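Chapter 5
Handling Fresh Fruit at Home

5.1 From Bag to Bowl

Fruit carried home in a cloth bag rests under its own weight. Where one piece presses on another, the skin may bruise, and the mark often shows only later. Unpacking is therefore treated in this chapter as the first step of storage.

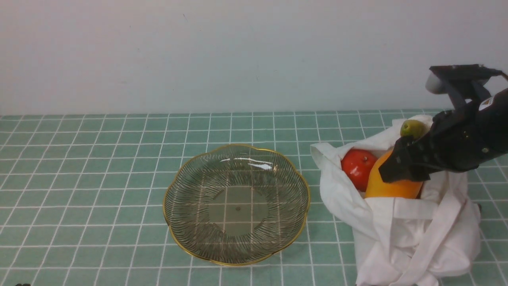 Three terms are used throughout. The load is the fruit in the bag. The receiver is the dish or bowl into which it is moved. The transfer surface is the counter or table between them. A shallow receiver limits stacking and leaves each piece open to the air.

The transfer surface should be clear and level. A regular grid makes distances easy to judge when the receiver is placed. 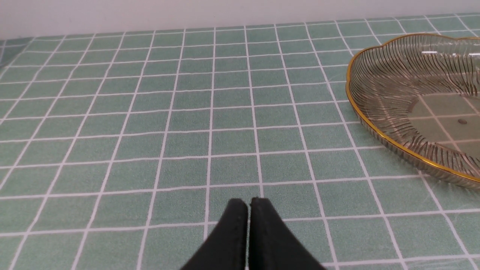

Figure 5.2 Green surface with white grid lines; glass dish with gold rim at right.

Doina Papadopoulos recommends setting the receiver close to the mouth of the bag, so that each piece travels a short path.

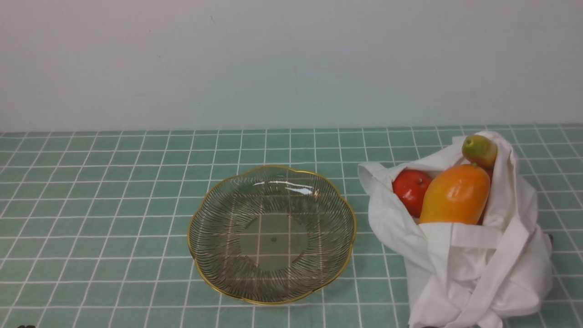 Firm fruit is moved first and forms the bottom layer. Soft fruit is placed last. Section 5.2 covers washing, and Section 5.3 covers ripening times at room temperature.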